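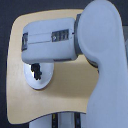 Naomi Shemweta reckons any pale board like mine just wants oil, bit of salt and lemon first, then oil, job done. I'm not so sure. Mine's the light tan one with the big rounded corners. Bought second hand, no label, no idea if it's real wood or some sort of coated stuff. Had a faint tea ring on it since Friday and I don't want to make it worse. How do I tell what it is before I put anything on it? And is there a way to get a tea ring off that's safe for both? Need it decent by November, got people staying.

posted by **Salim Ogola**
789 views

---

**Vusumuzi Sithole**

Water drop test. One drop, somewhere you won't notice, leave it ten minutes. Soaks in and goes dark = bare wood. Sits there in a bead = coated, varnished, laminate, whatever, or wood with plenty of oil in it already, so not foolproof.

Then look at the edge. Grain that carries on from the top round the side is real wood. If the pattern stops dead at the corner, or there's a thin line all the way along, it's a surface stuck on something else. Rounded corners are handy for this, run a nail round one and you can usualy feel a join.

For the ring, start with washing up liquid, warm water, soft cloth. Dry straight away. Then bicarb mixed to a paste, rub gently, wipe off. Ok on most things, but try a small bit first as it can dull a shiny finish. Only sand if you're certain it's solid. I went through a laminate shelf with 80 grit, don't be me.

---

**Lâm Phan**

just put a plate over it lol

---

**Lorraine Birkett**

Agree with the edge check, wouldn't bother with the drop. Underside tells you more, often left unfinished or there's a stamp.

No lemon till you know!! Took the shine off a varnished tray of mine and it never came back. And not olive oil if it does turn out bare, goes sticky and smells. Food safe mineral oil, thin coat, leave overnight, wipe off what's left. 4 coats if it's very dry.

Oil does nothing for a coated one, just sits on top and picks up crumbs. Damp cloth for those and thats it.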